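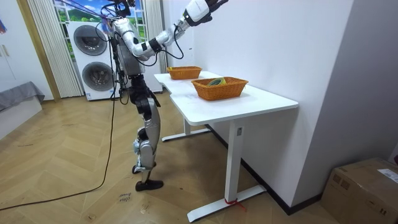

O presente relatório cobre o segundo trimestre de execução do projeto Gundaswood, relativo ao mobiliário e à arrumação da sala-piloto de lavandaria. A verba aprovada para o período foi de 2,000 euros, dos quais a maior parte foi afeta à secretária e aos cestos. A secretária elétrica branca, de tampo recortado em L, ficou encostada à parede, e os cestos cor de laranja são guardados sobre o próprio tampo – solução provisória, até à entrega das prateleiras. A fita vermelha na base da perna dianteira mantém-se. A máquina de lavar e a de secar, sobrepostas, não sofreram alteração de posição.

## Trabalhos concluídos

- Assentamento do pavimento em espinha, fornecido pela Skevwood.
- Nivelamento dos pés da secretária; desvio final de 2 mm, dentro da tolerância.
- Receção dos cestos entrançados (fornecedor: Guton). Do lote de 9 unidades, 5 estão atribuídas a esta sala e as restantes ao armazém.

## Disposição do tampo

O critério adotado é o da profundidade: cesto retangular maior junto ao bordo dianteiro, cestos menores do lado da parede. A zona intermédia destina-se a objetos soltos por arrumar. A regra foi revista por Sharon Tanui, que pediu que a fita adesiva deixasse de ser guardada na gaveta do corredor.
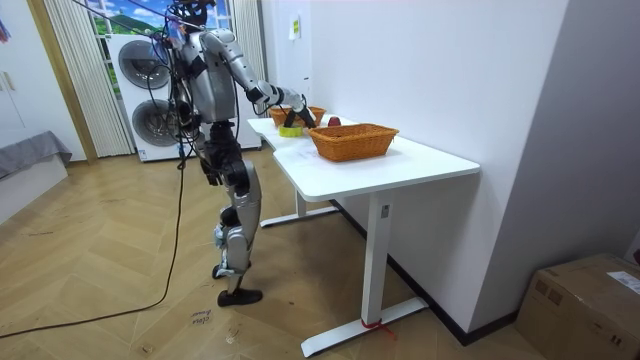

*Fig. 2 – Tampo com três cestos; rolo de fita verde-amarelado e maçã vermelha ainda fora dos cestos.*

## Pendentes

1. Prateleiras de parede: encomenda colocada à Mfinanga, sem data confirmada. O prazo contratual termina em dezembro.
2. Etiquetagem dos cestos – falta definir o formato. Os menores não aceitam a etiqueta rígida prevista no caderno de encargos.
3. Fatura final do pavimento, a anexar ao próximo relatório.

Não se solicita reforço de verba neste período.

2 de agosto de 2019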